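홈 | 소식 | 연구 | 자료실 | 채용 | 문의

보도자료
2026년 6월 24일
읽는 시간 9분

Mollesow, 손목 카메라 영상만으로 로봇 팔의 "다시 보기" 동작을 학습시키는 방법 Skidik 공개
시뮬레이션 방 278개에서 학습, 코드와 장면 파일도 함께 배포

안녕하세요, Mollesow 연구팀에서 Skidik을 맡고 있는 사람입니다. 보도자료는 보통 "당사는 ~를 발표했다"로 시작하던데, 홍보 쪽에 물어보니 이번엔 제가 편하게 써도 된다고 해서 정말 편하게 씁니다. 기자분들은 필요한 부분만 가져다 쓰시면 되고요, 인용하실 때는 "Mollesow Skidik 연구팀"이라고만 적어 주세요.

오늘 공개하는 건 Skidik이라는 학습 방법이에요. 한 줄로 줄이면, 로봇 팔이 손목에 달린 카메라 하나만 가지고 움직이다가 찾는 물체를 시야에서 놓쳤을 때 스스로 시점을 되찾게 만드는 방법입니다. 저희끼리는 "다시 보기"라고 부르는데 논문에는 좀 더 점잖은 이름(시점 회복 정책)으로 들어가 있어요. 공저자 사이에서 이 이름 때문에 메일이 꽤 오갔습니다. 저는 끝까지 "다시 보기"를 밀었는데 졌어요.

왜 이걸 했냐면

조작 학습을 해 보신 분들은 아실 거예요. 손목 카메라는 잡기 직전까지는 정말 고마운 존재예요. 손가락 끝과 물체가 같이 보이니까요. 그런데 팔이 조금만 엉뚱한 자세로 가면 화면에 들어오는 게 벽, 바닥, 문짝 같은 것뿐이고, 그 순간부터 정책이 이상한 행동을 하기 시작합니다. 제자리에서 떨거나, 아무것도 없는 쪽으로 자신 있게 내려가거나, 그냥 멈춰 버리거나.

많이들 쓰는 해결책은 바깥에 고정 카메라를 하나 더 두는 거죠. 저희도 오래 그렇게 했어요. 나쁜 방법이 아니고, 지금도 어떤 작업에서는 그쪽을 권합니다. 다만 외부 카메라는 위치가 조금만 바뀌어도 보정을 다시 해야 하고, 팔을 다른 작업대로 옮기면 또 처음부터예요. 그래서 지난겨울쯤 팀 안에서 이런 얘기가 나왔습니다. 손목 카메라가 길을 잃는 게 문제라면, 길을 잃은 상태 자체를 잔뜩 보여 주고 거기서 돌아오는 법을 따로 가르치면 어떨까?

처음엔 저도 반신반의했어요. 길 잃은 화면이라는 게 정보가 너무 적거든요. 화면의 절반이 그냥 어두운 벽이면 사람도 어디를 보고 있는지 모르잖아요. 그런데 2월에 작은 장면 몇 개로 시험해 봤더니 생각보다 훨씬 잘 되는 거예요! 그때부터 본격적으로 붙었습니다.

어떻게 가르치나

Skidik은 크게 두 덩어리로 되어 있어요. 하나는 시뮬레이터 안에서 "길 잃은 시점"을 일부러 만들어 내는 생성기, 다른 하나는 그 시점에서 출발해 목표가 다시 보이는 자세까지 팔을 움직이는 정책입니다.

생성기부터 말씀드리면, 학습에 쓴 방은 모두 278개예요. 가구 배치, 벽 색, 바닥 색, 문과 창의 위치가 다 다릅니다. 방 자체는 아주 단순하게 만들었어요. 질감이 거의 없는 벽에 단색 바닥, 이런 식이요. 내부 검토 때 "너무 허술해 보인다"는 말도 들었는데, 예쁘게 렌더링한 방으로 바꿔서 다시 돌려 보니 학습 시간만 길어지고 성능은 거의 그대로였습니다. 그래서 허술한 쪽으로 갔어요. 덕분에 그래픽 카드 한 장짜리 컴퓨터에서도 돌아갑니다. 연구실 예산 걱정하시는 분들께는 이게 제일 반가운 소식이지 않을까 싶네요.

각 방에서 팔을 정상 자세로 둔 다음, 관절을 무작위로 비틀어 목표가 화면 밖으로 나가게 합니다. 무작위라고는 해도 완전히 아무렇게나는 아니고요, 실제 작업 기록에서 팔이 시야를 놓친 순간들의 관절 분포를 먼저 구해서 그 분포를 따라 뽑습니다. 이 부분은 Yeoh라는 샘플러가 담당해요. 원래 다른 프로젝트에서 충돌 검사용으로 쓰던 코드인데, 거의 뜯어고쳐서 가져왔습니다. 저장소에서 Yeoh 폴더를 열어 보시면 예전 주석이 아직 좀 남아 있을 거예요. 지우려다가 못 지운 것들이니 너그럽게 봐 주세요.

정책 쪽은 입력이 손목 카메라 영상과 관절 각도뿐입니다. 깊이 정보도 없고 외부 카메라도 없어요. 대신 최근에 본 화면을 짧게 기억하는 모듈이 있어서, 조금 전에 문이 보였고 그 다음에 창이 보였다, 이런 흐름을 이용합니다. 방의 지도를 그리지는 않아요. 지도를 그리는 방식도 해 봤는데 (한 달 가까이 매달렸습니다) 손목이 빨리 돌 때 지도가 자꾸 찢어져서 접었어요. 논문 부록에 그 실패 기록도 넣었으니 같은 길을 가려는 분은 꼭 한번 읽어 주세요. 저희의 한 달을 아껴 쓰시라고 넣은 겁니다.

보상은 처음에 너무 복잡하게 짰다가 계속 깎아 냈습니다. 마지막에 남은 건 목표가 화면 안에 들어왔는지, 그리고 관절이 한계에 너무 가까이 가지 않았는지, 딱 이 두 개예요. 중간 버전에는 목표가 화면 중앙에 가까울수록 점수를 더 주는 항이 있었는데, 그걸 넣으면 팔이 목표를 찾고 나서도 중앙을 맞추겠다고 계속 꼼지락거리더라고요. 보고 있으면 귀엽긴 한데 뒤에 잡기 동작을 이어 붙일 수가 없어서 뺐습니다.

결과

평가는 학습 때 한 번도 쓰지 않은 방 36개에서 했어요. 시야를 놓친 상태에서 시작한 시험이 모두 1307회이고, 기준으로 삼은 건 같은 영상으로 학습했지만 시점 회복 단계가 없는 정책입니다. Skidik을 붙인 쪽이 평가용 방 전부에서 회복 성공률이 더 높았습니다. 방마다 차이는 꽤 있었고, 어떤 방에서는 격차가 아주 작아요. 방별 수치는 평균만 내지 않고 표로 다 실었으니 그쪽을 봐 주시면 좋겠습니다. 평균만 보면 좀 좋아 보이거든요.

재미있었던 건 무엇을 단서로 삼느냐였어요. 저희는 당연히 큰 가구를 가장 많이 쓸 거라고 예상했는데, 화면의 어느 부분이 행동에 영향을 주는지 분석해 보니 바닥과 벽이 만나는 경계선이 제일 강했습니다. 문틀이나 창틀처럼 색이 또렷한 테두리가 그 다음이었고요. 가구는 생각보다 뒤였어요. 가만 생각해 보면 말이 되는 게, 가구는 방마다 위치도 모양도 제각각인데 바닥은 어느 방에서든 아래에 있잖아요. 손목이 아무리 기울어도 바닥 경계만 잡으면 어느 쪽이 위인지는 알 수 있으니까요.

그래서 후속 실험으로 벽과 바닥 색을 거의 같게 만든 방을 따로 넣어 봤습니다. 예상대로 성능이 뚝 떨어졌어요. 이건 분명한 약점이고, 논문 본문에 그대로 적었습니다.

또 하나, 그리퍼 자체가 화면에 늘 들어온다는 점도 꽤 중요했어요. 처음에는 그리퍼가 시야를 가리니까 손해라고만 생각해서 그 부분을 가리고 학습시켜 봤거든요. 그랬더니 오히려 나빠졌습니다. 제 짐작으로는 손가락이 벌어진 정도나 배경과 겹치는 모양에서 정책이 뭔가를 읽고 있는 것 같은데, 아직 깔끔하게 설명은 못 하겠어요. 이 주제만으로 논문 한 편이 더 나올 것 같아서 (나와야 합니다!) 지금 따로 실험을 짜고 있습니다.

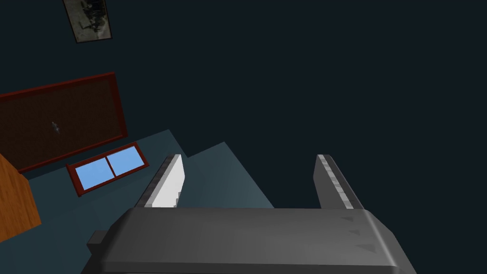 가려서 학습시킨 버전과 그대로 둔 버전의 가중치는 둘 다 배포본에 넣었어요. 직접 비교해 보시고 혹시 그럴듯한 설명이 떠오르면 꼭 연락 주세요. 저희 팀 안에서도 가설이 서로 갈려 있어서 바깥 의견이 정말 궁금합니다.

아직 안 되는 것들

자랑만 하면 나중에 메일로 혼나니까 미리 적어 둘게요. 오늘 공개하는 결과는 모두 시뮬레이션 결과입니다. 실제 팔에서 하는 시험은 협력 기관인 Ruserau에서 준비하고 있고, 공개할 만한 수치는 아직 없어요. 실제 카메라에는 노이즈도 있고 빠르게 움직일 때 번짐도 생기니까, 시뮬레이션 성공률이 그대로 나올 거라고는 저희도 기대하지 않습니다. 기사 쓰실 때 이 부분은 꼭 살려 주시면 고맙겠습니다.

움직이는 물체도 아직이에요. 목표가 가만히 있다는 가정이 학습 전체에 깔려 있어서, 사람이 옆에서 물건을 옮기면 정책이 예전 위치로 돌아가려고 합니다. 짧은 기억 모듈이 이럴 때는 오히려 발목을 잡더라고요. 기억을 언제 버릴지 배우게 하는 실험을 시작하긴 했는데 아직 초반입니다.

그리고 회복에 걸리는 시간이 들쭉날쭉해요. 운이 좋으면 손목 한 번 돌리고 끝나는데, 화면이 온통 벽으로 찬 상태에서 출발하면 팔이 한참 둘러봅니다. 제어 주기를 빠듯하게 쓰시는 분들은 시간 제한을 걸어 두고 쓰세요. 설정 파일에 항목이 있습니다.

받아 보시려면

배포본에는 학습 코드, Yeoh 샘플러, 학습용과 평가용 방의 장면 파일, 학습된 가중치, 방별 결과표가 들어 있습니다. 연구와 교육 목적이면 자유롭게 쓰실 수 있고, 제품에 넣고 싶으시면 먼저 문의를 주세요. 까다롭게 굴려는 건 아니고 아직 실제 팔 검증이 끝나지 않아서 그렇습니다. 저장소 주소와 설치 안내는 Mollesow 자료실의 Skidik 항목에 있어요.

설치 안내는 26쪽짜리인데, 길어 보여도 절반은 문제 해결 모음이에요. 사내에서 먼저 써 본 동료들이 막혔던 부분을 하나하나 모은 거라 웬만한 오류는 거기서 찾으실 수 있을 겁니다. 특히 장면 파일을 불러올 때 벽이 까맣게만 나온다는 질문이 많았는데, 조명 설정을 불러오지 않아서 생기는 경우도 있고 원래 어두운 벽인 방도 있어요. 방 목록에 벽 색이 적혀 있으니 먼저 대조해 보세요.

자기 방을 만들어 넣는 것도 어렵지 않습니다. 장면 파일 하나를 복사해서 색과 배치만 바꾸면 바로 학습에 쓸 수 있어요. 수업에서 쓰실 분이라면 학생들에게 방을 하나씩 만들게 하고 서로의 방에서 평가해 보는 것도 추천합니다. 저희도 팀 안에서 해 봤는데, 다들 어떻게든 정책을 헤매게 하려고 별별 방을 만들어 오더라고요. 제 방은 문을 세 개나 달았는데도 가볍게 통과당했습니다.

인터뷰나 시연 요청은 Mollesow 홍보팀으로 보내 주시면 저한테 전달됩니다. 시연은 화면 공유로도 가능하고, 원하는 방을 미리 보내 주시면 그 방에서 돌려 드릴게요. 기술적인 질문은 저장소의 질문 게시판에 남겨 주시는 게 제일 빠릅니다. 다음 판에는 방금 말씀드린 기억 관련 실험과, 벽과 바닥 색이 비슷한 방에 대한 보완을 넣을 생각이에요. 일정은 Ruserau 쪽 시험이 어떻게 되느냐에 따라 달라질 것 같아서 지금은 날짜를 못 박지 않겠습니다.

Mollesow Skidik 연구팀 드림

문의: Mollesow 홍보팀 | © Mollesow. 모든 권리 보유 | 맨 위로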